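Kleines Labor für den Küchentisch: Das Farbmisch-Set von Jasten im Test

29. März 2024 | von Aníbal Giraldo

Seit November steht bei mir ein Karton, auf den ich mich viel zu lange gefreut habe, bevor ich ihn endlich aufgemacht habe. Drin ist das Farbmisch-Set von Jasten: klare Reagenzglasständer, Reagenzgläser, ein Becherglas mit Ausguss, Messzylinder aus durchsichtigem Kunststoff und ein Tütchen Farbtabletten. Mehr nicht. Keine bunte Anleitung mit Comicprofessor, kein Schleim, kein Vulkan. Bezahlt habe ich 76 Euro, und ich sage gleich, dass ich das Geld sofort wieder ausgeben würde!

Mit Kindern Farben zu mischen klingt ja erst einmal nach Wasserglas und Tuschkasten. Aber sobald man Mengen abmisst, wird daraus etwas ganz anderes. Plötzlich geht es darum, wie viel Gelb man braucht, bis ein Orange wirklich kippt, und warum das gleiche Rot im schmalen Glas so viel kräftiger wirkt als im breiten. Dafür braucht man Gefäße, in die man gut hineinsehen kann, und genau da ist das Set stark. 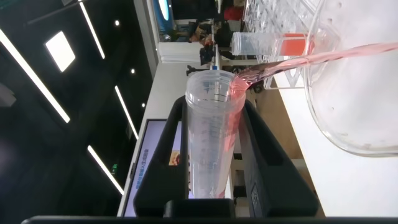 Am meisten benutze ich die Zylinder. Der Kunststoff ist leicht und verzeiht einen Rempler, der obere Rand ist ausgestellt, so dass auch ein etwas breiter Strahl noch hineinfindet. Die Skala könnte für meinen Geschmack kräftiger gedruckt sein. Bei gutem Licht lese ich sie problemlos ab, abends am Esstisch muss ich die Brille holen. Ein weißes Blatt dahinter hilft, dann sieht man die Striche und den Flüssigkeitsstand viel besser.

Was mich wirklich begeistert, ist das Becherglas. Ich hatte vorher eines von Cikeo, das an sich völlig in Ordnung war, nur lief beim Absetzen immer ein Tropfen außen herunter (und damit über den Tisch, und damit über meine Hose). Beim Jasten-Becher reißt der Strahl sauberer ab, wenn man ihn zum Schluss zügig zurückkippt. Zügig ist das Stichwort — wer zögert, bekommt auch hier eine Pfütze. Mit kleinen Füllmengen gießt es sich am schönsten, bei vollem Becher wird es für Kinderhände schwer.

Die Farbtabletten lösen sich in lauwarmem Wasser schnell und ohne Krümel auf. Das Rot ist sehr ergiebig und geht stark verdünnt in ein hübsches Rosa über, das Gelb kommt etwas orange heraus, und das Türkis ist ein Knaller. Auf Holz und Fugen sollte man trotzdem aufpassen. Ich habe inzwischen 23 Mischungen in ein Heft eingetragen, mit Klecks daneben, und die Seiten sehen besser aus als alles, was ich in der Schule je in Chemie abgegeben habe.

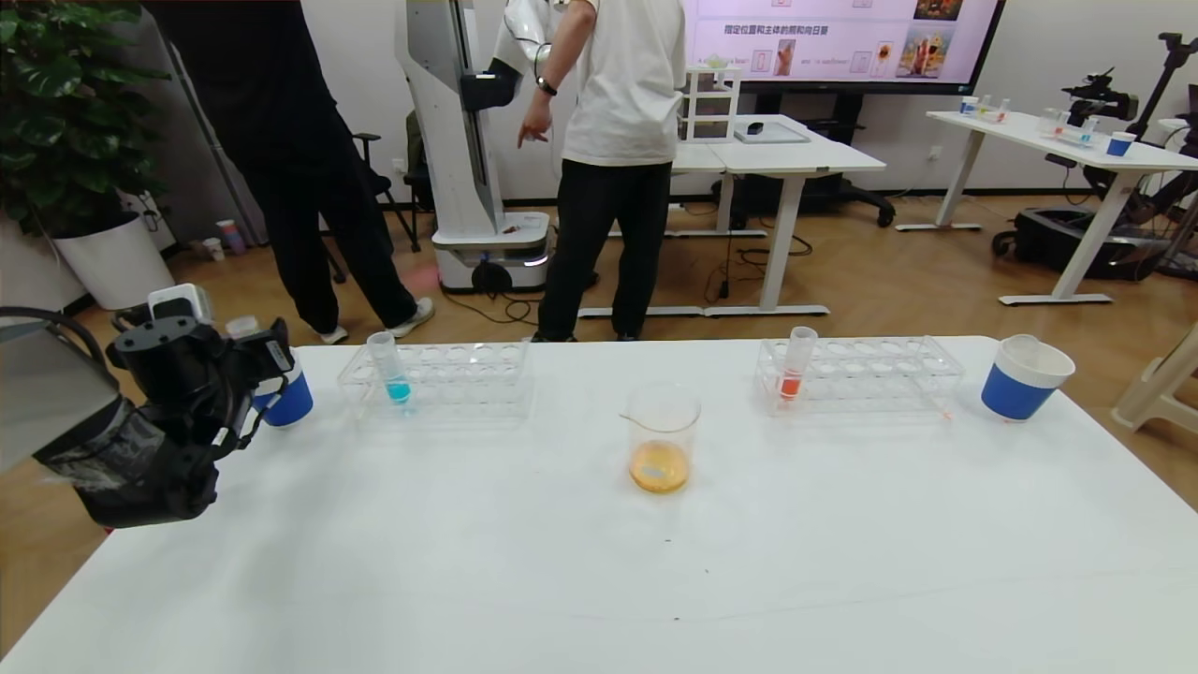 Romain Coste schrieb mir nach dem ersten Entwurf dieses Textes, er finde die Ständer im Set sogar wichtiger als die Gläser. Bei seinem alten Ständer von Arkow seien die Löcher so weit gewesen, dass jedes Röhrchen schief hing, und beim Vergleichen zweier Farbtöne habe ihn das wahnsinnig gemacht. Außerdem solle ich bitte dazuschreiben, dass man Pappbecher danebenstellen soll, für Reste und zum Ausspülen, sonst renne man ständig zur Spüle.

Da hat er recht, mit beidem. Ich hatte die Ständer anfangs kaum beachtet, weil sie eben einfach funktionieren. Sie sind klar, man sieht also auch den unteren Teil der Gläser, und sie lassen sich mit einem weichen Tuch abwischen. Bitte keinen Scheuerschwamm nehmen! Ich habe es an einer Ecke probiert und ärgere mich heute noch über die matte Stelle.
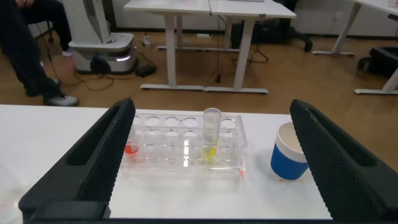 Zwei Farben nebeneinander zu beurteilen ist schwieriger, als man denkt, und ich arbeite dabei gern mit Abstand. Direkt benachbarte Röhrchen färben sich fürs Auge gegenseitig ein, gerade bei warmen Tönen. Rotorange ganz links, Gelb weit drüben auf der rechten Seite und dazwischen freie Löcher, so kann man jede Farbe für sich anschauen und später die Zwischentöne einsortieren. Auf einer weißen Tischplatte klappt das am besten, allerdings verrät sie auch jeden orangeroten Tropfen neben dem Becher. Ein feuchter Lappen gehört also mit auf den Tisch.

Zum Spülen der schmalen Gläser nehme ich eine Flaschenbürste von Roussel, die man extra kaufen muss. Eine passende Bürste hätte Jasten ruhig beilegen dürfen. Auch ein paar Ersatztabletten mehr wären nett gewesen, das Tütchen war bei uns nach 3 langen Nachmittagen leer, und ich musste nachbestellen. Beim nächsten Mal will ich die Abstufungen von Türkis nach Grün durchprobieren, das Heft hat noch Platz.

Fragen und Anmerkungen bitte über das Kontaktformular | © 2024 Aníbal Giraldo | Nach oben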